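4. What people said about the parcels

I should say up front that I came to this part of the study a bit sideways. I'd set out to write about letters — how students who move away for college keep in touch with the people who raised them — and by the second month of interviews hardly anyone wanted to talk about letters. They wanted to talk about food in the mail. So I rewrote my interview guide in May, dropped most of the questions about phone calls, and let people go on about parcels for as long as they liked (one of them went on for 90 minutes, and I enjoyed every bit of it).

The 15 students I talked with all lived in the Kinsella residence halls or in the shared houses on Pinley Street. Nearly all of them told me that the first parcel of the year mattered more than any later one. Several could still tell me what was in it. A second-year student who had moved 3,000 miles for her degree remembered the order things came out in, and she got quite stern with me when I mixed it up while reading my notes back to her.

Opening a parcel was rarely a private thing, which surprised me. I had pictured somebody alone with the door shut. What I heard about was roommates drifting in, somebody sitting on the end of the bed, things being tipped out and passed around before the person whose name was on the label had read the note. Maeve Sheehan found something close to this in her work on shared kitchens, and I borrow her term "loose ownership" for it: you know whose snacks they are, and you also know you're allowed one.

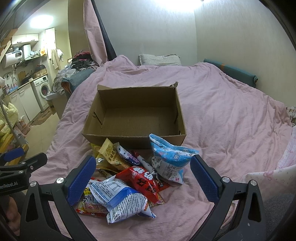 Figure 3. Packaged snacks and an open cardboard box on a bed.

There were limits, though. Three students kept something back every time, usually whatever couldn't be bought near campus, and they were a little embarrassed telling me so. One hid hers inside a winter boot. Another had a rule that anything his grandmother had picked out was his alone, but anything his uncle had thrown in to fill up the space was fair game — and he swore he could always tell which was which.

I also asked about the boxes, mostly as a throwaway question. I'm glad I did! Some students flattened them the same evening. Others held on to them for months, for storage or for nothing in particular, and a couple used the same box to send something home. I take that up again in Section 5, along with the question of who pays the postage, where my respondents disagreed with each other more than they did on anything else.

A word of caution before I move on. These were people who got parcels and liked getting them. I didn't talk with anyone whose family never sent one, and that gap bothered me all through the writing of this section.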